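Equipment Plan and Budget for the Connector Handling Cell
Project Plireck, Interim Report, April 10, 2019

1. Scope

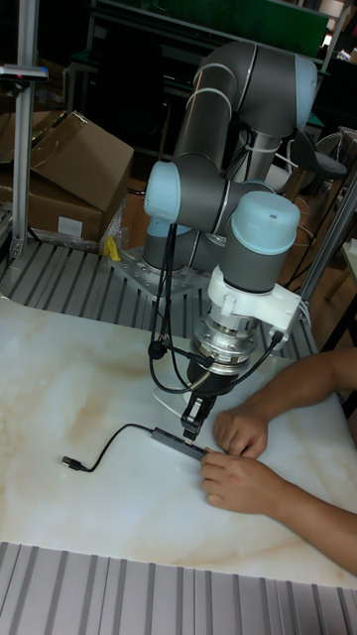

The cell is used for plugging and unplugging small connectors, mainly USB. The arm and the two-finger gripper are already in the lab inventory and are not charged to this project. The budget covers only parts that wear out, parts that are missing, and the work needed to hold a hub in place during insertion. At present the hub is held by hand.

2. Items requested

Hub fixture. A clamp with adjustable side stops, fastened to the slatted aluminum surface. Two suppliers were compared. Bramunum sells a finished clamp with a delivery time of 8 weeks. Vandus sells the rails and stops separately and ships in 3 weeks, but the base plate has to be drilled in our shop. We chose Vandus.

Finger sets. The current fingers are narrow and suit a USB plug, but they leave little contact area on larger housings. Cavalcanti quoted five sets of blanks, to be milled to shape as needed.

Test hubs and cables. Ports loosen with repeated insertion, so hubs are treated as consumables and replaced on a fixed schedule.

Cable guides. Loops along the arm limit wrist rotation in some poses. Clips and sleeve are low cost and were added late to the list.

3. Cost

The total request is 1260 dollars, shipping included. The fixture is the largest item, followed by the finger blanks. No reserve is included – the department handles overruns under a separate form.

4. Schedule

The fixture and hubs are to be ordered first. Finger blanks can wait until the fixture has been measured in place. Unattended runs are planned for July. A force sensor was considered and dropped from this round.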